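Unit 4 Handout: Inside a Desktop Tower
Computer Hardware Basics, Lunport Technical Center
Instructor: Sioned Gape

Read this before the February lab. Bring it with you, along with the parts sheet.

Opening the case

Shut the computer down, unplug the power cord, and hold the power button for a few seconds. Lay the tower on its side with the removable panel facing up. Touch bare metal on the chassis before you reach in, and again whenever you come back to the bench.

Keep screws in the tray. Lab machines are tagged - ours start at 300 - and the tag number goes at the top of your sheet.
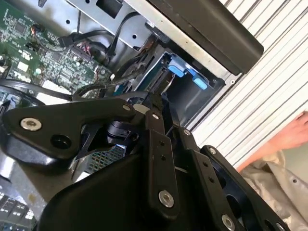
Work from the large parts to the small ones. Find the power supply first and follow its cables outward. Some go to the motherboard and some go to the drives. Do not pull on a cable to see where it ends. Move it aside with a finger and look.

The motherboard

This is the main circuit board. Locate the following and write each one on your sheet:

CPU socket, with its lever and load plate
Memory slots
Expansion slots
Main power connector

Leave the socket alone once it is open. The contacts bend easily and Faizal Krishnan in the parts room has no spares for this board.

Drive bays

Drives in these towers sit in plastic carriers. Disconnect the data and power cables before sliding a carrier out. Colored plastic usually marks a part meant to be released by hand, but check for screws first.

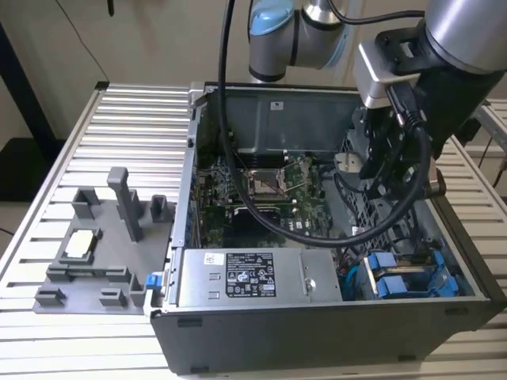 Figure 2. Tower on its side with the panel off. The CPU socket is open and empty; the drive carriers are blue.

Time allowed is 30 minutes. Turn in the parts sheet to room 681 before you leave.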